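Grolport: brinquedoteca municipal reabre em fevereiro com empréstimo para casa

Fechada desde as obras do telhado, a brinquedoteca de Grolport volta a abrir portas ainda em fevereiro, às 10 da manhã, no rés-do-chão do antigo mercado da rua Lodhi. Novidade: as famílias passam a poder levar brinquedos para casa. Até dois de cada vez, por um prazo de 10 dias.

O acervo tem mais de 1.000 peças. Puzzles, jogos de tabuleiro, blocos, carrinhos, fantoches. Cerca de um terço veio de doações, o resto foi comprado pela autarquia ao longo dos anos.

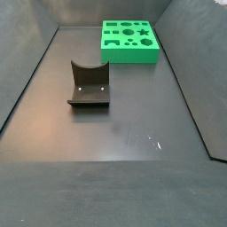 Quanto custa o empréstimo? É gratuito para quem mora no concelho, basta o cartão da biblioteca; os restantes pagam uma caução, devolvida na entrega.

Nusrat Satti, coordenadora do espaço, diz que a procura já se sente. 300 inscrições antes da abertura, muitas de creches e amas. "Tivemos pais a ligar todo o inverno a perguntar quando era", conta. Os brinquedos para os mais pequenos são os mais pedidos, sobretudo os de encaixe.
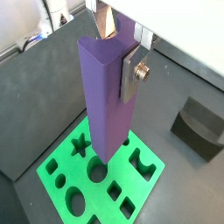
Bloco roxo sobre uma placa verde com recorte circular.

O catálogo fica disponivel no site da câmara, por idades. Reservas só online, levantamento ao balcão. Peças perdidas devem ser comunicadas na devolução, não há multa à primeira.

Para quem vem de fora, a carreira Rolley pára mesmo em frente. Estacionamento no largo Jalley, pago até às 19h.
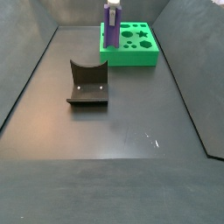
Nas tardes haverá ainda sessões livres de brincadeira, sem inscrição, para crianças até aos seis anos acompanhadas por um adulto. Lotação limitada, por ordem de chegada. O espaço de leitura ao lado só reabre mais tarde, falta moblia.

Quem quiser doar pode deixar os brinquedos no balcão, limpos e completos. Não se aceitam peluches nem artigos a pilhas.

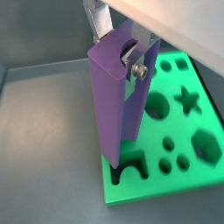
Bloco roxo em forma de arco e placa verde de encaixe.

Contactos e horário completo afixados à entrada do mercado.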